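Blocks on a rod, and what the arm has done to our afternoons

Posted 19 August 2025

I've been promising a post about work for ages, so here we go, and I'm afraid it's a long one. 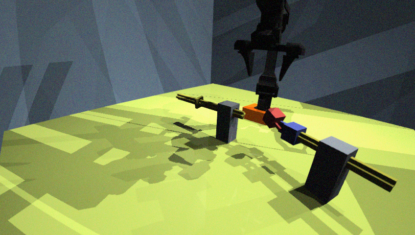 My sister read the first draft of this and wanted to know when I'd started being so cheerful about something that might have my job in the end. Fair question! She's worked on a till through two rounds of self-checkouts, so she has earned the right to ask it. I'll try to answer as I go.

For anyone new, I work at Collomholm, where we put together counting frames, bead rails and threading sets for nurseries and schools. The bulk of it goes out under the Mulano name and the rest is for Van den Broek, who are fussier about colour order than anybody I have ever met (and quite right too, because a child spots a wrong colour before any inspector does). I've been on threading for years. You take a rod, you put the pieces on in order, you fit the rod to its supports, you check it, you reach for the next. Lovely work for the first hour. By the fourth your thumbs have opinions.

So in spring we were told we'd be getting an arm for the threading bench, and the mood in the canteen was roughly what you'd expect. What I hadn't expected was how much of the early work would be done on a screen. Before anything got bolted down we had weeks of simulation, with the arm and the rod and the coloured blocks all living inside a computer, and those of us who thread for a living were asked to sit and watch the runs and say what was wrong with them. Me! I left school thinking computers were for other people.

And I loved it. I really did. You sit there with a cup of tea watching an orange block on a striped rod, and you find you know things. I'd never once had to put into words how I thread. Why do I tilt the piece a touch before it meets the end of the rod? Why do I push the last one along with the side of a finger and not the tip? My hands had been doing it all this time without telling me. Two of us had a proper argument over whether you should let go before or after the piece is past the support, and we ended up at the bench with a real rod and a handful of blocks, doing it very slowly like people learning to dance.

The software we use for planning the bench is called Havano, and it took me a fortnight to stop being frightened of it. There's a page where you set the order of the colours and another where you set how hard the gripper closes, and for a while I kept changing the second when I meant the first. I've now got a sheet of paper taped next to the monitor with arrows on it. The younger ones laugh, and then I catch them looking at it.

The real arm has been on the bench for 4 weeks now. It takes the long runs, the ones where you do the same set over and over until you can't see the colours any more. Our biggest order this summer was 3,685 frames, all alike, and in the old days that would have meant wrist supports and bad tempers until it was out of the door. I did the loading and the checking on that one and went home able to open a jar.

What do I do all day, then? More than I did, if anything. I load rods, I set up the colour orders, I pull frames for checking and I sort out the jams. The small runs are still done by hand, anything under 300, because by the time you've set the arm up you could have had the kettle on and half the job finished. I'm glad those are still ours. There's a pleasure in a short run of something odd, a set in five colours with a pattern you have to keep in your head, and I'd be sorry to lose it.

Now, my sister's question. Nobody has been let go from threading. We were told so in a meeting and then I asked for it in writing, and we got it in writing, though it only covers us to the end of next year. Two people who retired haven't been replaced, and I don't think they will be. I can't pretend that's nothing. Somebody's niece would have had that job, the way I got mine. I've said in meetings that new starters should still learn to thread by hand before they go anywhere near Havano, and that one's been agreed for the August intake, 40 minutes every morning at the bench with one of us old hands. I'm doing the first week and I've already bought biscuits.

The other thing that's changed is the noise, or the talk, I mean. When we all threaded side by side you could chat for hours without looking up. Now I'm up and down, at the screen, at the racks, over to packing, and I see more people but I talk to each of them less. We've started taking our afternoon break together again to make up for it, phones away, and it's helped.

If you've had something similar come in where you work, do tell me in the comments, especially if you're further along than we are. I'd love to know what you asked for early on and got, and what you wish you'd asked for. And if anyone has a better way of remembering which Havano page is which, my arrows are starting to peel.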